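Week 6 handout: The letter block that wouldn't stay put
Intro to Robot Manipulation, Drolonwood lab section
Notes by Fatima Mthembu

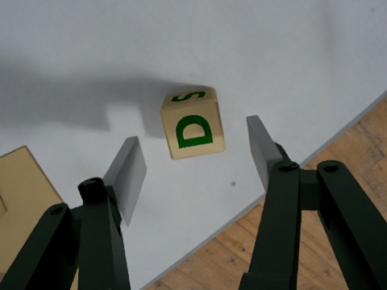
Today's failure is one of my favorites, so bring your own logs and let's dig in! The task sounds almost too easy. Close the gripper on a letter block, lift it, hold for two seconds. The Trerisis policy ran 2,677 simulated trials and dropped or lost the block in 460 of them.

Start with the failure log. Of those 460, 289 share one signature: one finger touches first, the block spins, and the second finger lands on a corner. The controller sees force on both pads, calls it a grasp, and lifts. Up goes the arm, and the block squirts out sideways. We call this a false grasp, and you will meet it again in every lab this term.

What went wrong, in order

The pose estimate was a few degrees off in yaw. A block turned slightly from the finger axis is a perfectly ordinary starting pose, and a small error is fine if the fingers can square the block up as they close. Ours couldn't. Roswitha Moser went through the config and found pad friction set far too high, so the corner stuck where it should have slid. (Great catch, and it took her one evening.)

Then the success check made it worse. It only asked "is there force on both pads?" It never looked at finger opening. A block held corner to corner is wider than a block held flat, and that number was sitting in the log the whole time!

Why we treat it as a safety matter

In simulation a flying block costs you nothing. On the Brunner cell the same false grasp means a part leaving the gripper at speed, with the arm still moving as if it were loaded. Rule for this course: no policy goes to hardware until the grasp check uses force AND opening width, and a failed check stops the arm.

For next time

Rerun seed 449 with the original friction, then with Roswitha's value. Plot yaw against finger opening for both. Mark the moment of first contact on each plot.

Read the Uston notes on slip, sections 2 and 3. Skip the proof.

Plots are due by 5 p.m. the evening before lab.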